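Re: [gello-users] Battery drain after the April update (Vameo handsets)

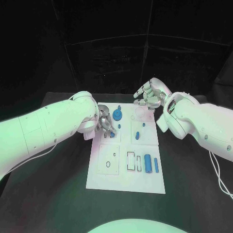
White board on the bench, blue peg at the top-left panel.

Replying to the whole list, as two people wrote to me directly with the same question. The earlier message is quoted first and my notes follow it.

> Since the April update my Vameo loses a lot of charge overnight.
> Before the update it would be at 90-something in the morning, and
> now it is in the seventies. Nothing new installed except Gello
> itself. The battery page blames "Phone idle" for most of it, which
> tells me nothing. I have done a restart and cleared the cache of
> Gello. No change.
>
> Two questions:
>
> 1. Is this the update, or is my battery worn out? The phone is in
> its second year.
> 2. If I go back to build 436, do I lose my Gello settings?
>
> I would like to avoid a factory reset if there is any other way.
> I use the phone for two-step login at work and setting all of that
> up again takes half a day.

On question 1: most of it is the update. A worn battery loses charge faster at all times, including while the screen is on. If your daytime use looks the same as before and only the idle hours have changed, something is keeping the phone awake.

I ran the same handset on both builds, with the same SIM, same Wi-Fi, screen off, no alarms, flat on a shelf from 11 pm to 7 am. Build 436 is the one before the update, and 717 is the one that came down in April. The jump in numbering is because Vameo merged two build series and has no other meaning.

Build 436, Gello installed: 4 percent lost
Build 436, Gello removed: 4 percent lost
Build 717, Gello installed: 27 percent lost
Build 717, Gello removed: 5 percent lost

One night for each row, so please don't read anything into the difference between 4 and 5. The third row I repeated on Saturday and got 31. That is worse than what you report, but my shelf is at the far end of the house from the router and the signal there is poor, which matters for the next part.

What I found in the logs: Gello holds a wake lock while it syncs its layout backup. On 436 the system drops that lock after a time limit even if the sync has not finished. On 717 the time limit is still listed in the settings database but does not seem to be applied to apps that register as a launcher. If the sync stalls, the lock is held until the connection either completes or fails. On weak Wi-Fi it can do neither for hours. The battery page counts this as "Phone idle" because the screen is off and no app is in front, so you will not see Gello named there.

To check whether you have the same fault, turn on developer options, take a bug report in the morning before you unplug or use anything, and search the text for "layout_backup". One or two short entries per night is normal. A single entry lasting more than an hour is the fault. If you have no such entry, your problem is a different one and the rest of this message will not help you.

The workaround is in Gello, under Settings, Backup:

Set "Sync layout" to "Manual".
Force stop Gello once from the system app page. Going back to the home screen restarts it.
Leave the system battery setting for Gello on "Optimized". Several posts on the Yensuk forum say to use "Restricted". I tried that and the home screen took several seconds to redraw after every unlock, with no gain overnight compared to manual sync.

With manual sync on 717 I lost 5 percent, the same as with Gello removed. You then have to press "Back up now" yourself after you move icons around. I do it when I remember, which so far has been once.

Clearing the cache does nothing for this. The stalled job is stored with the app data and comes back on the next start. Clearing the app data does remove the job, but it also removes your layout, and the fault returns the next time a sync stalls.

On question 2: you would lose more than the Gello settings. The bootloader on this handset refuses to move to an older build without a full wipe, so going back to 436 is a factory reset under another name. There was a method on the Yensuk forum that claimed to keep user data. It was written for the previous model, which has a different partition layout. I would not try it on this one. At least one person on that thread ended up with a phone that would only boot to recovery, and never posted again, so I don't know how that went.

If you do decide on the wipe for some other reason, export the Gello layout to a file first (Settings, Backup, Export) and copy the file off the phone. The export made on 717 imports on 436 without errors, but widget sizes are not kept. Folders and hidden apps are. Your two-step login codes are not part of this and have to be moved inside whatever app you use for them, before the wipe.

State of the bug: I filed it with the Gello tracker and attached the logs from all five nights. The reply was that the next release will give up on a stalled sync by itself and no longer depend on the system limit. No date was given. I have also sent it to Vameo through the feedback form on the phone, and got the automatic reply. If you have the same log entry, please add your bug report to the Gello ticket and leave out the "me too" comments, which send mail to everyone watching it. Bug reports contain account names and Wi-Fi names, so edit those out.

Two things I have not tested: mobile data with Wi-Fi off, and the dual SIM version of the handset. If somebody has the dual SIM version on 717 and can leave it alone for one night, post the start and end percentages and whether the entry is there. Please state the signal strength too.

For the person who asked about the Yensuk launcher as a replacement: it does not hold a lock overnight on 717, but it has no hidden apps and its export format cannot be read by Gello, so switching means building the layout by hand in both directions.

--
gello-users mailing list
Archive and subscription settings are on the Vistusstead list page.
Please trim quotes and do not attach files over the size limit.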